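ok so I finally reorganized my desk and I have a lot of feelings about outlets, thread incoming

background: I moved into this apartment in March and the room I work in has 2 wall outlets. two. both on the same wall, and one of them is behind the bookcase that took me an entire evening to build and that I am NOT moving

for a while I had everything running off one old brown extension cord under the desk. laptop, monitor, lamp, phone, speakers. every time I wanted to charge something I was on my hands and knees with a flashlight in my teeth like I was fixing a submarine

also there was so much dust down there. I pulled out a hair tie, a pen cap, and a Pesico receipt for 19 dollars of stuff I don't remember buying

so the big change this week is that the power lives ON the desk now. up top, where my hands are. I know some of you think that's ugly and I used to think so too!!
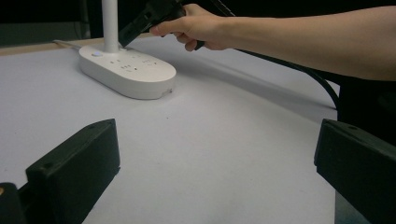

Picking a strip took me way longer than it should have. I must have read nearly 500 reviews (half of them were people mad about shipping) and what I wanted was pretty basic: white, so it sort of melts into the desk, and a button I can reach without crawling. I love a rounded shape too, the oval kind with no corners to catch my sleeve on. The little blue glow by the end is faint enough that it doesn't bug me at night, and I am very easily bugged at night. Big chunky black plugs like that one are the real test for any strip, they hog all the space, so plan where those go before you plug in the skinny ones

things I learned the hard way: do the fat plugs first. then phone chargers. then whatever's left, which for me is the Pona speakers, they can live wherever there's room

second thing, label your cords!! I used masking tape and a marker. it looks like a kindergarten classroom and I don't care, I will never again unplug the router in the middle of a call

third, heaters do not go on a power strip. straight into the wall, every time. my old roommate had a Bridau space heater on one and the plug got hot enough to smell. we had a very serious kitchen table talk after that

someone asked about the cord clips, they're from Trevaskis, the sticky kind. wipe the desk down first or they fall off by morning (ask me how I know)

still haven't figured out what to do with the black cords on a light desk. they show up SO much. I've seen people wrap them in white fabric sleeves, has anyone tried that? do they get gross?

anyway, the bookcase outlet is still back there, unused. maybe next year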